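Relatório de progresso n.º 3: avaliação de garras e câmaras para manuseamento em loja
Projeto Bronmont
Data: 18/09/2020

1. Âmbito

No período em análise foram comparadas 4 garras em bancada, todas montadas no braço Drollik e comandadas pelo controlador Tillman. A referência para as preensões é o registo manual em corredor, visto da altura da cabeça.

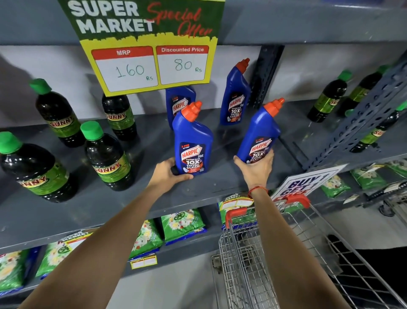

Fig. 1. Preensão bimanual de dois frascos Harpic na prateleira do meio.

O conjunto de referência tem 3953 segmentos anotados. Cada segmento recebe uma etiqueta de tipo de preensão e outra de zona de contacto (base, corpo, gargalo).

2. Garras

A garra Biltside de dois dedos paralelos cumpre o requisito de força, mas perde alinhamento em frascos de secção não circular. A versão de três dedos corrige o desvio e acrescenta 18 mm à largura de aproximação. As duas garras de ventosa ficam excluídas dos ensaios com rótulo curvo.

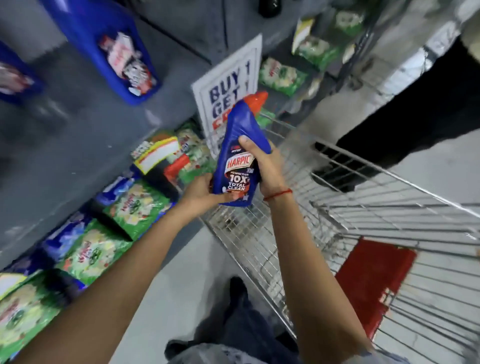

A reorientação do objeto após a retirada continua a ser o ponto mais fraco do controlador. A trajetória atual mantém a pose inicial até ao depósito. Na referência manual, o frasco é levado inclinado por cima do carrinho, com uma mão na base e a outra no gargalo, logo abaixo da tampa. Uma garra única não reproduz este apoio duplo; propõe-se ensaiar dois braços com planeamento comum.

3. Câmaras

A câmara de punho perde o rótulo na fase final de aproximação. A câmara de cabeça conserva-o em mais segmentos, com texto pequeno frequentemente desfocado. Mantêm-se ambas até ao próximo relatório.
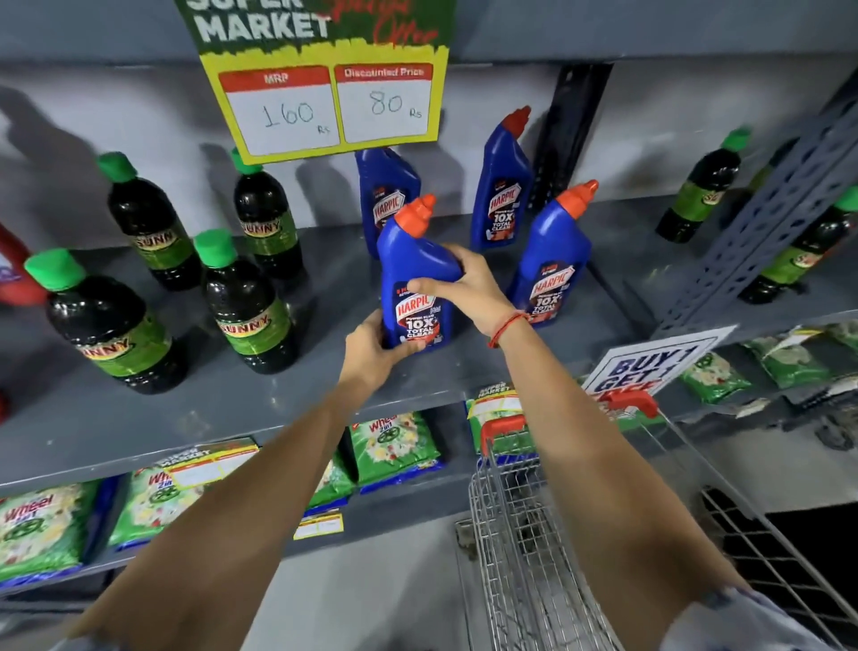
Texto e ensaios: Aroha Fairweather

4. Pendentes

Falta calibrar o sensor de força do segundo braço e repetir os ensaios da garra de três dedos com frascos vizinhos encostados. O orçamento aprovado cobre ambas as tarefas. A aquisição de um segundo controlador Tillman aguarda autorização do financiador.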